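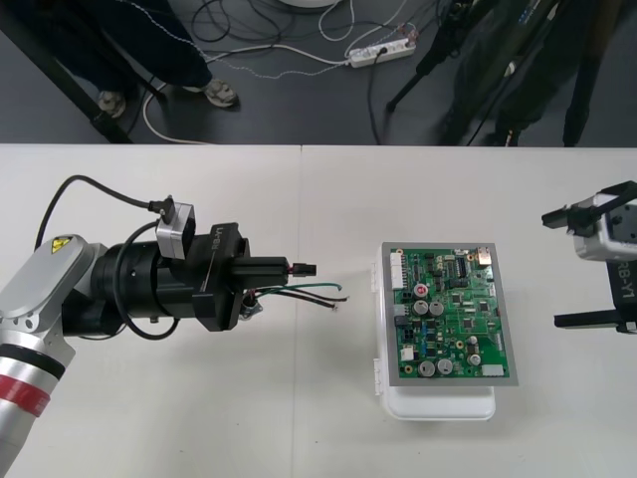
4 Aufbau der Steckerstation für den Vorführtag

Dieses Kapitel habe ich für alle geschrieben, die am Tag der offenen Tür in Zenberg die Station mit den zwei Armen betreuen. Ihr müsst dafür keine Programmierer sein. Wer Kapitel 3 (Einschalten und Not-Halt) durch hat, kommt mit dem hier gut zurecht. Plant beim ersten Mal trotzdem 44 Minuten ein, so lange habe ich bei meinem letzten Aufbau gebraucht, und da musste ich schon nicht mehr nachschlagen.

Worum es geht: Ein Arm hält den kleinen schwarzen Stecker und führt ihn zur Platine, der andere kommt von der Gegenseite dazu. Die Besucher lieben das! Beim letzten Vorführtag standen sie zu dritt hintereinander, um auf die Finger zu schauen.

4.1 Tisch und Platine

1. Tischplatten zusammenschieben, bis nur noch eine feine Fuge zu sehen ist. Mit der Hand drüberfahren: Wenn ihr eine Kante spürt, Füße nachstellen.

2. Die weiße Kunststoffbox mit geschlossenem Deckel auf den Tisch stellen. Sie ist unser Podest. Ja, ich habe auch mal einen gefrästen Sockel ausprobiert, aber die Box hat genau die Höhe, auf die der Ablauf eingelernt ist.

3. Die graue Schale mit der grünen Platine auf die Box legen. Die weiße mehrpolige Stiftleiste muss nach links zeigen, vom Bedienplatz aus gesehen. Liegt sie rechts, bitte die ganze Schale drehen und nicht die Platine herausnehmen.

Achtung: Die Platine nur am Rand der Schale anfassen. Die silbernen Elkos stehen recht hoch und sind schnell verbogen - ich spreche aus Erfahrung.

4.2 Arme in Wartestellung

4. Am Bedienpult "Skustine" laden und "Warten" antippen. Beide Arme fahren langsam zur Tischmitte und bleiben links und rechts der Platine stehen. Währenddessen bleiben die Hände hinter der Tischkante, auch eure!

5. Kamerakabel am linken Handgelenk prüfen. Es soll in einem lockeren Bogen über den Arm laufen und darf sich beim Drehen nicht spannen. Falls doch, Arm anhalten, Kabel nachführen, Schritt 4 wiederholen.

6. Am rechten Arm nachsehen, ob die beiden schwarzen Finger frei sind. Sie dürfen weder die Schale noch die Box berühren.

Hinweis: Der gelbe Warnaufkleber am Gelenk bleibt dran und muss lesbar sein. Bitte nicht mit Namensschildern oder Deko überkleben, das hatten wir in Elthorpe schon.

4.3 Stecker einlegen

7. "Greifer auf" drücken und den Stecker zwischen die Finger halten. Die Steckseite zeigt zur Platine.

8. "Greifer zu" drücken und erst loslassen, wenn der Stecker hält. Ein kurzer Zug am Gehäuse reicht als Probe. Nicht am roten Draht ziehen.

9. Die losen Adern nach rechts auffächern, so dass keine unter den Greifer gerät. Bei Rot und Schwarz wird gern geschludert, die wickeln sich sonst umeinander.

Achtung: Am Bündel liegen Kupferenden blank. An dieser Station wird deshalb ausschließlich ohne Spannung auf der Platine vorgeführt. Fragt jemand, ob man sie "mal kurz einschalten" kann: nein.

4.4 Boden und Besucher

10. Kabel und Steckdosenleiste hinter den Tisch legen und die Laufwege abkleben. Stativbeine zählen dabei als Stolperstelle, also das Klebeband auch dort herumführen.

11. Eine Person steht am Not-Halt, eine zweite redet mit den Gästen. Beides zusammen klappt nicht, ich habe es in Elthorpe einen Vormittag lang versucht.

12. Vor dem Einlass den Ablauf einmal komplett durchlaufen lassen. Bleibt er mit Meldung 17 stehen, liegt die Schale schief. Schale gerade rücken, quittieren, neu starten. Bei Meldung 52 fehlt das Kamerabild, dann zurück zu Schritt 5.

Hinweis: Zwischen zwei Gruppen fahrt ihr bitte immer zurück auf "Warten" und kontrolliert die Adern noch einmal. Wie ihr den Ablauf für Schulklassen verlangsamt, steht in Kapitel 5.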